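Undis shop members put a scooping arm together on Tuesday nights

A small group at the Undis shared workshop has spent the spring building a bench setup that scoops dry rice from a steel dish into a bowl. Work began in March, and the members involved say it is close to running through a full session without someone standing over it.

The project goes by the name Rafferty, after the street the workshop used to be on. It is led by Ingeborg Hubmann, a retired packaging technician who joined the shop two years ago to use the lathe. She wanted something that could portion dry goods for the food shelf in Mistarmont, where rice and beans arrive in large sacks and are bagged by hand.

"I did that kind of work with machines the size of a truck," Hubmann said. "I wanted to see what would fit on a table."

The arm was bought ready made. Most of the building has gone into what it holds and how it is told to move. Early versions used a plastic measuring cup, but the handle kept turning in the grip once the cup met any resistance. The group switched to a wooden scoop and worked on the way it is held.

Money came from a 30-dollar share paid by each member who signed on, plus a parts credit from Pruko, a hardware store in town. The group has spent $863 so far on everything except the arm, which was paid for separately out of the workshop's equipment fund. A good part of that went to a power supply that had to be replaced in the second week.

Rice was chosen for testing over beans, which jammed between the fingers. Long-grain and short-grain both worked, though the short-grain held its shape after each pass and left a hole in the middle of the dish. The fix for now is a slow sideways stroke before every third scoop, to level things out.

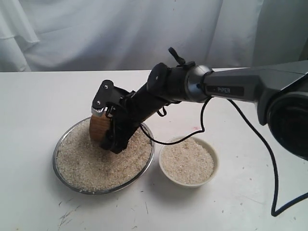 The group keeps a paper log by the bench. In the latest round it recorded 211 scoops, and 17 of them were marked as misses, meaning the scoop came up less than half full. Most of the misses came late in the run, when the level had dropped and the programmed depth was no longer enough. Hubmann is trying a small scale under the dish so the depth can be adjusted as the rice goes down.

Cables are the other open item. Members have argued over whether to tie them along the arm or leave slack for the wrist to turn, and both ways have been tried.

The workshop is open to visitors on Tuesday evenings from 6:30, and the group is looking for someone with experience in small load cells. Anyone interested can leave a note at the front desk or ask for Hubmann at the long bench.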